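Patience by the Thousand

At Gamska, the day starts with coffee and a pile of make-believe junk

The coffee at Gamska gets made at 7, and by the time the pot is half gone the first robot of the day is already reaching for something. You won't hear it. There's no whir and no clank, only the click of a mouse and the sigh of an old office chair, for the robot lives entirely inside a computer, and so does everything it picks up. I had come expecting a workshop with grease on the floor, and what I got was a long carpeted room above a shoe repair place, with five desks, a very good window and a plate of lemon bars that I was told, more than once, to help myself to. (I did, and then I did again.)

The small team here gathers examples. Their software, which they call Avard, is meant to learn how to pick one thing out of a jumble and set it down somewhere else, the sort of chore you or I manage while thinking about supper. It learns the way a child learns to tie a shoe, by being shown over and over again by someone who already knows how. So people sit at the desks with a hand controller, steer the arm on the screen through the chore from start to finish, and save the whole thing: every turn of every joint, every opening and closing of the fingers. One saved try is an episode. The project that holds them all is named Fudgate, and when I visited in June it had 1,689 episodes in it.
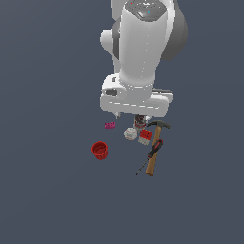 Piles are where most of the thinking goes, and I was surprised by how much feeling people have about them. A neat row of objects teaches the learner very little, I was told, and a hopeless heap teaches it even less. What they want is the middle ground, the kitchen-drawer kind of mess. Take the hammer with a screwdriver lying across its handle. Anybody can see that the screwdriver ought to come off first, but seeing it and saying it to a machine are two different matters, and the best way anyone here has found is to do it properly again and again. The can is a headache of another sort, with a baseball crowding it on one side and the hammer's head on the other, so the fingers have to come straight down. The pink block and the red cup, out by themselves on the left, are the easy marks, and a new person at the controls is usually allowed to begin with things like those.

I was given a turn, naturally. I'd like to report that years of playing video games with my nephews had prepared me, but my first attempt nudged a ball clear across the table and my second closed very firmly on nothing at all. It took me 11 tries to get one cup where it was supposed to go, and I felt as proud as if I'd baked it. My good try was saved in a practice folder, well away from the real ones, and I took no offense.

The real ones are looked over with some care. Every afternoon the lights go down a little and the day's episodes are played back on the big screen, and the group talks over each one like neighbors watching a ball game. Was that grip too close to the edge? Did the arm wait there for a reason, or was somebody reaching for a lemon bar? A pause like that matters, I learned, for the learner will copy it faithfully and go on pausing forever, with no idea why. Of the 1,689 episodes, 1,096 had passed the review when I was there. The rest are kept in case somebody changes their mind - and somebody often does.

After each batch the piles are shuffled. The computer drops the objects fresh, so the same hammer may turn up on its side, or half under a cup, or off in a corner with nothing near it. One of the operators told me she now does the same at home without meaning to, and sizes up the dish rack every evening to decide what should come out first.

Next on the list is a real arm on a real table, which is to be set up at Dow, the smaller workroom down the hall, once the floor has been leveled. Opinions differ on how much of the schooling will carry over. A real screwdriver rolls in ways the computer one does not, and a real can might have a dent in it. The plan is to gather a fresh set of examples there, by hand, with the same controllers and the same afternoon viewings, and to mix them in with the old. Somebody has already started a cardboard box for the objects, and it was sitting by the door with a tennis ball and a soup ladle in it when I went down the stairs to find my car.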